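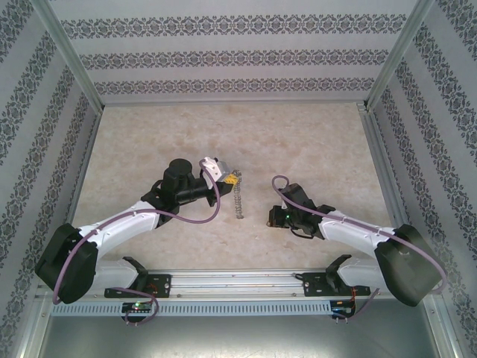 Vuria Robotics, Bench Automation Group, Jakville

Ticket: Left arm lets go of spring during handover
Cell: Charvát two-arm cell
Priority: High
Status: Open, fix on trial

Reported problem

In the handover job, the left arm picks up a coil spring, carries it to the middle of the cell, and the right arm takes it by the lower end. Since the last software update the left gripper has been opening too soon. The spring falls, bounces, and rolls wherever it likes. On the worst run it ended up against the linear rail and the left arm came back down on it. The arm stopped on overload, as it should, but the spring was bent and we are calling this a safety matter until we know the cause.

Log

Entry 1
Ran the job 27 times with the old spring batch. Drops on 21 of them. That is a terrible score and a wonderful one for troubleshooting, because a fault that shows up this often can be chased! Both boards had power the whole time and neither one restarted.

Entry 2
Swapped the purple cable on the left arm for a spare. No change. Swapped it back. Also pushed the connectors home on the board in front of the left base and gave the red wires a gentle wiggle with the arm holding a spring. It held on perfectly. So much for my loose wire theory, which I had been very fond of.

Entry 3
Slowed the whole job to half speed and the drops nearly went away. Great clue. The gripper is strong enough, then, and something is off in the timing between the two arms.

Entry 4
Found it, I think, and it's a lovely one. The left arm is told to open when the right gripper reports "closed." The right gripper reports "closed" when its motor current goes up. With the new update the current check starts as soon as the right arm begins its approach, and the little jolt at the start of the move is enough to trip it. The left arm gets its go-ahead while the right jaws are still wide open with a clear gap between them and the spring.

Set the check to wait 200 ms after the right arm has come to rest. First ten runs clean. I may have cheered.

Entry 5
Fri 28 February. One more drop, late in the session. Looked at the trace and the wait had worked fine. This time the spring was swinging when the right jaws closed, and they pinched the last coil and lost it. Separate problem, same result. Added a pause of 800 ms with the spring hanging still before the right arm moves in. It costs us some cycle time and I'm happy to pay it for now.

Still to do

- Ask Gritavholm whether the early current check was meant to be in the update. If so, it needs a line in their release notes.
- Add a jaw position check to go with the current check. Current alone should never be allowed to open the other arm.
- Make the left arm stay up after any failed handover until someone clears the cell by hand.
- Throw out the bent spring. It is in the tray marked "bad" and must not go back in the box.

Until this ticket is closed

Half speed only. Keep hands out of the cell while either arm has power, even if a spring is just lying there looking easy to grab. Hit stop first, wait for both arms to settle, then reach in. Please add your runs to this ticket, good or bad, with the trace file attached. The clean ones are a big help too.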